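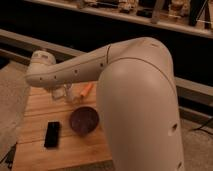
According to one respondent in the Broncombe branch, the Storkska table "does the one thing our old trestles never did, and stays level when people lean on it". The remark was repeated in substance across several of the returns received for this review, and it is a fair starting point for an assessment of a product that has been sold to libraries, neighbourhood houses and adult learning centres largely on the strength of its frame.

Product reviewed: Storkska fixed-height activity table, light timber top
Supplier: Tanitz
Review period: October to June
Published: 2025-07-03

Scope

The Equipment Advisory Service assessed the table in ordinary program use at two sites, Broncombe and Mandagi. Criteria were stability, surface durability, ease of cleaning, assembly and value over the expected service life. The supplier provided no payment and did not see the text before publication.

Assembly and delivery

Each table arrives flat in a single carton. Assembly took staff 27 minutes on the first attempt, working in pairs, and less thereafter. The instructions are adequate, although the diagram for the cross-rail is printed in mirror image and was misread at both sites. Purchasers should confirm that the rail's recessed face is turned inward before the bolts are tightened. An Allen key is supplied. A ratchet driver is preferable where more than a few tables are to be put together.

The weight of the assembled unit is a consideration. Two people are required to move it safely, and centres that clear their floor each evening will find it unsuitable. No castor kit is currently offered.

Stability

Performance under this heading was very good. The supplier rates the top for an evenly distributed load of up to 80 kg, and no deflection was observed at that figure. Racking from side to side was slight and did not increase over the review period. The adjustable feet coped well with the uneven floor at Mandagi, where earlier furniture had to be packed with cardboard.

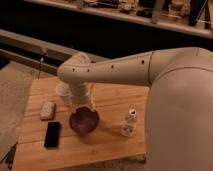

Storkska table in use, light timber top.

Surface

The factory oil finish is attractive but needs attention. Tea, food colouring and water-based marker lifted with a damp cloth if treated within the hour. Turmeric did not, and permanent marks remain on one top at Broncombe. The Service recommends re-oiling before first use and again at the start of each year. Edges are rounded and no splintering was reported.

Value

At 40 per cent above the price of a comparable laminate table, the Storkska is not a budget purchase. The frame carries a five-year warranty, but the top is covered for one year only, and replacement tops must be ordered through Tanitz with freight charged separately.

Rating: 4 out of 5

Recommended for permanent rooms with a regular cleaning roster. Not recommended for shared halls or for programs requiring frequent rearrangement.

Enquiries regarding this review should be directed to the Equipment Advisory Service in writing.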